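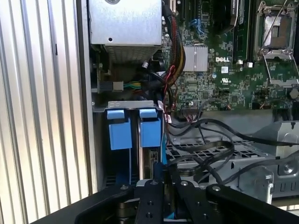
Mitarbeiter/in (m/w/d) für die Demontage und Aufbereitung gebrauchter PCs in Teilzeit

Valtimia nimmt ausgemusterte Bürorechner von Firmen und Behörden an, zerlegt sie, prüft die Teile und baut daraus wieder funktionierende Geräte. Was sich nicht mehr verwenden lässt, geht nach Material getrennt an den Verwerter. Für unsere Werkstatt suchen wir ab März Verstärkung.

Die Stelle umfasst 50 Prozent und ist zunächst auf ein Jahr befristet. Eine Verlängerung ist vorgesehen, sofern der Rahmenvertrag mit Flillemard weiterläuft.

Ihre Aufgaben

Sie öffnen angelieferte Desktop-Rechner, zum größten Teil Bürogeräte von Dell, und nehmen sie bis auf das leere Gehäuse auseinander. Zuerst werden die Festplatten mit ihren Einbaurahmen entnommen, mit der Gerätenummer beschriftet und in den verschließbaren Schrank gelegt. Kein Datenträger bleibt über Nacht auf dem Arbeitstisch. Die Löschung erfolgt im Nebenraum durch eine andere Kollegin und gehört nicht zu dieser Stelle.

Danach folgen Arbeitsspeicher, Kühlkörper, Prozessor, Netzteil und Hauptplatine. Prozessoren kommen einzeln in Schalen, Speichermodule werden nach Typ und Größe sortiert. Bei Platinen ohne Prozessor prüfen Sie den Sockel unter der Lupe auf verbogene Kontakte und schließen den Halterahmen wieder, bevor die Platine ins Regal geht. Netzteile werden am Prüfgerät gemessen, aber in keinem Fall geöffnet.

Außerdem gehören zur Stelle:
Gehäuse und Lüfter mit Druckluft und Pinsel reinigen
Kabel und Stecker auf Schäden durchsehen
Schrauben nach Gewinde sortieren
Ausgebaute Teile in der Lagerverwaltung Ustano erfassen
Aufbereitete Rechner zusammenbauen, Kabel verlegen, Funktionstest durchführen
Arbeitsplatz am Ende der Schicht aufräumen

In einer normalen Woche gehen rund 50 Geräte durch die Werkstatt. Einen Akkord gibt es nicht. Wer unsicher ist, ob ein Teil noch brauchbar ist, legt es in die gelbe Kiste, und wir sehen es gemeinsam an.

Was Sie mitbringen

Eine abgeschlossene Ausbildung ist nicht erforderlich. Sie sollten aber schon einmal einen Rechner zerlegt und wieder in Betrieb genommen haben und die Bauteile auf einer Hauptplatine benennen können. Wichtig sind ruhige Hände und gutes Sehen im Nahbereich, auch mit Brille. Die Arbeit findet überwiegend im Sitzen statt, Kartons und Geräte müssen jedoch regelmäßig vom Rollwagen auf den Tisch gehoben werden.

Deutschkenntnisse brauchen Sie so weit, dass Sie Arbeitsanweisungen lesen und Einträge in der Lagerverwaltung verständlich schreiben können. Ein Führerschein der Klasse B ist von Vorteil, weil gelegentlich Abholungen anfallen.

Für den Umgang mit Datenträgern unterschreiben Sie eine Verschwiegenheitserklärung.

Was wir bieten

Einarbeitung über fünf Wochen an einem festen Platz neben einer erfahrenen Kraft. Ableitfähige Tischmatte, Handgelenkband, Handschuhe und Werkzeug werden gestellt. Eigenes Werkzeug darf nach Absprache mitgebracht werden.

Die Arbeitszeit verteilt sich auf drei feste Tage pro Woche, die wir zu Beginn mit Ihnen vereinbaren. Beginn ist zwischen 7 und 9 Uhr möglich. Die Werkstatt ist am Wochenende geschlossen. Die Bezahlung richtet sich nach unserer Haustabelle, die wir Ihnen auf Anfrage vorab zusenden. Einmal im Jahr können Sie ein aufbereitetes Gerät zum Materialpreis kaufen.

Bewerbung

Bitte schicken Sie uns einen kurzen Lebenslauf und einige Sätze dazu, an welchen Geräten Sie bisher gearbeitet haben. Ein Foto und ein förmliches Anschreiben sind nicht nötig. Zeugnisse können Sie beilegen, wenn Sie welche aus dem Bereich haben.

Unterlagen bitte mit der Kennziffer 52 über das Kontaktformular auf unserer Seite oder per Post an Valtimia, Werkstatt. Papierbewerbungen schicken wir nur mit frankiertem Rückumschlag zurück. Nach der Durchsicht laden wir zu einem halben Probetag ein, an dem Sie einen Rechner zerlegen und wieder zusammensetzen. Der Probetag wird vergütet.

Stand der Ausschreibung: 28.11.21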